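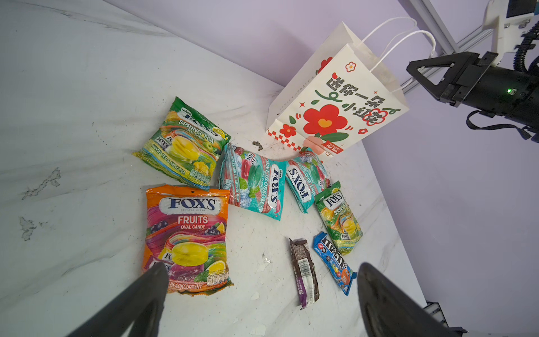 Candy for the Gift Bags

Print this post | E-mail this to a friend

Every year I tell myself I will buy the candy early and pack the bags slowly, a few each evening with the radio on, and every year I end up with all of it spread out on the table at once and hardly anywhere to set down my coffee. I don't mind it so much, really. There is something cheerful about a heap of wrappers before they've been put away in anything.

We went heavy on the Fox's oval candies this time. Thu Hồ had asked for the Mint Blossom ones (barley mint and cherry mint, in the teal bags) and I picked up the orange Fruits bag for myself, if I am truthful, as I have a weakness for anything with blackcurrant in it. The Spring Tea was a guess. It says mango tea and apple tea on the wrapper, and I couldn't decide in the store whether that sounded lovely or peculiar, so naturally I bought it. Then there are M&M's, and a chocolate bar, for the people who think a fruit candy is no kind of present. Dörte Voß is one of those and has told me so more than once.

I have 30 bags to fill for the Addale supper, and they are going to all sorts of people, from Lindalva Bragança's grandchildren right up to Manouchehr Yazdani, who is 84 and has first pick of everything.
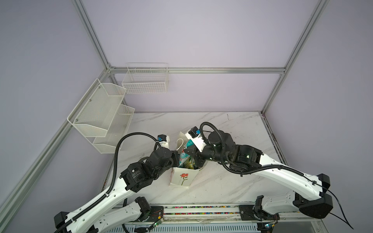 The paper bags

I do love these. White paper with a red flower on the front and a white rope handle, and they'll stand up by themselves on the table, so you can have both hands for the filling. I found them at Gramley back in February and put them away in the closet, where I forgot them until last week and had the pleasure of finding them all over again.

My way of packing is to put the bar in first, flat against the side, then the M&M's, and then one of the big bags of candy on top with the corner poking out. Trinidad Dagdag packs hers the other way around and tucks everything down out of sight so it's a surprise. We have gone back and forth on this for years – I like a bit of color showing over the edge, and she says it looks like the groceries. Well, maybe it does! I still like it.

If your candy bags are the puffy kind, press them gently between your palms before they go in. And leave the handles alone until the end. I used to tie them with ribbon as I went, and then of course I would remember something and have to pick every knot open again.

Whatever doesn't fit goes into a bin, and people are welcome to dig through it on their way out. I would never have just one kind of thing in there. Something salty and something sweet, and let them sort it out among themselves. 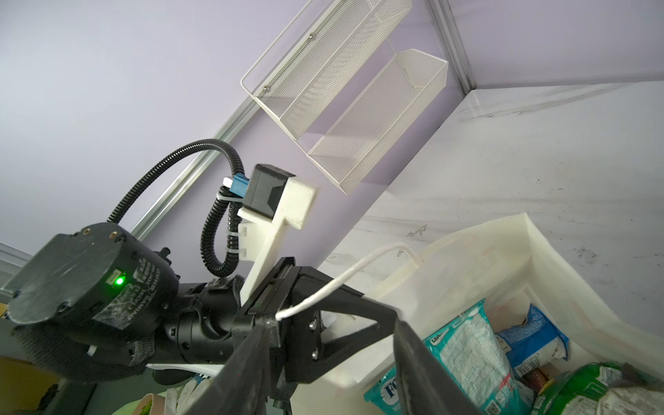
Snacks in the white bin, help yourself.

I still have the name tags to write, and 3 of the names I need to ask Dörte how to spell. If you're coming to Addale, bring a sweater, the hall gets chilly after supper.

Posted 7/21/22

Contact | Copyright, all rights reserved | Back to top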